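16/07/2022

I gave up my smartphone's place in the bedroom in April and I've had a few emails asking how it went, so I'm writing it up properly. The short version is that I sleep better and I miss more messages.

It began with the alarm. I used my phone to wake me, which meant it was the last thing I touched at night and the first thing I touched in the morning. In between I'd pick it up if I woke at three. My screen report for March said 1,309 minutes between ten at night and seven in the morning. I had to read that line twice. It's close to a whole day of lying in the dark looking at other people's kitchens.
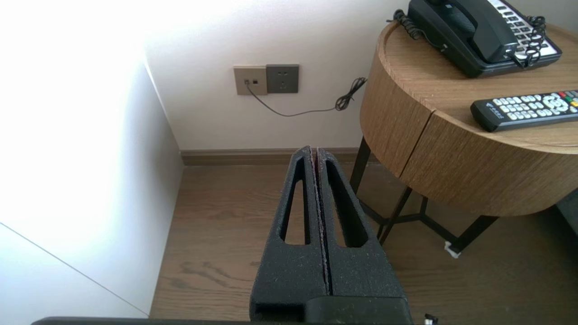
So the phone now charges in the hall, on the shelf above the coats. I put it there at ten. For the first week I kept going out to check it, which rather spoiled the point, and the hall is cold. By the second week I'd mostly stopped.

The first thing I needed was another way to wake up. I tried an old wind-up clock from a charity shop and could hear it ticking through a pillow. It went back. Then I bought a plain battery clock called a Jondska, with a sweeping hand and an alarm that starts quietly. It cost me 58 pounds, far more than I meant to spend on a clock, but it makes no noise until it's told to. The light button is stiff. Otherwise I've no complaints.

The second thing was something to do for the half hour before sleep. I'd told myself I would read, and I do now, but it took a while. My attention was worse than I thought. I started with short stories, gave those up, and then found that long, slow books suited me better at that hour. I'm on page 66 of a history of canals and have been for several nights. I don't mind.
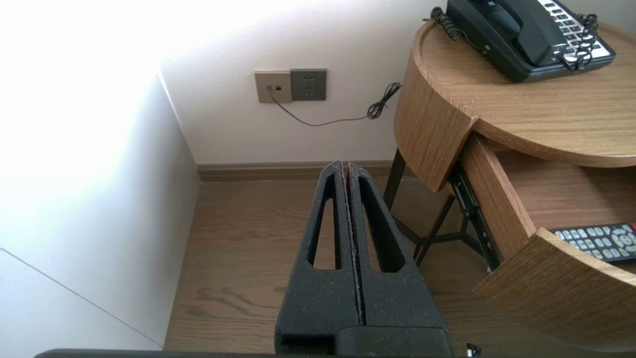 What surprised me was how much I'd been using the phone as a torch, a notepad and a way of finding out if it was going to rain. A pencil and paper does for the notepad. I write down whatever is bothering me and it can wait until breakfast – half the time I can't read it anyway. The rain I find out about by opening the curtains.

I did cheat a few times. There was a week in May when I was waiting on news about a job and had the phone beside me every night. The news came by post. I slept badly all that week and I don't think it was only the job.
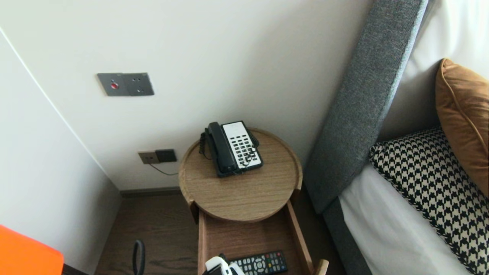
## What about emergencies?

Everyone asks this. My answer is that the people who might need me at night have the landline number, and only those people. I wrote it on cards and handed them out. It has rung at night 2 times since April, and one of those was a wrong number. I turned the ringer up in the first week and down again after the wrong number.

A landline does cost money, of course, and I know plenty of people have dropped theirs. If you haven't got one, most mobiles will let certain callers through and silence everybody else. Leave it in the hall with the volume up and you'd get much the same result.

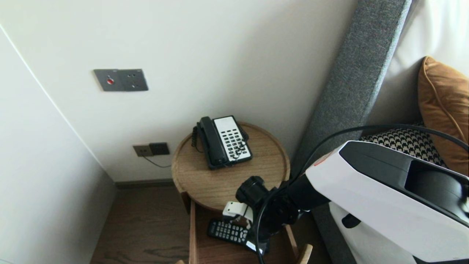

The harder part has been replies. Some of my friends send their messages late, and by the time I've seen them the conversation has been and gone. I missed a change of plan for a Sunday walk and stood in the car park at Prunus Lane on my own for twenty minutes. I've asked people to ring if it's for the next morning. Some do.

I'm keeping it up through the summer at least. Next I'd like to get the phone off the kitchen table at meals, though I use it for recipes and the radio, so that will need more thought. If anyone has a small kitchen radio they like, preferably one with a proper dial, leave a comment and tell me which.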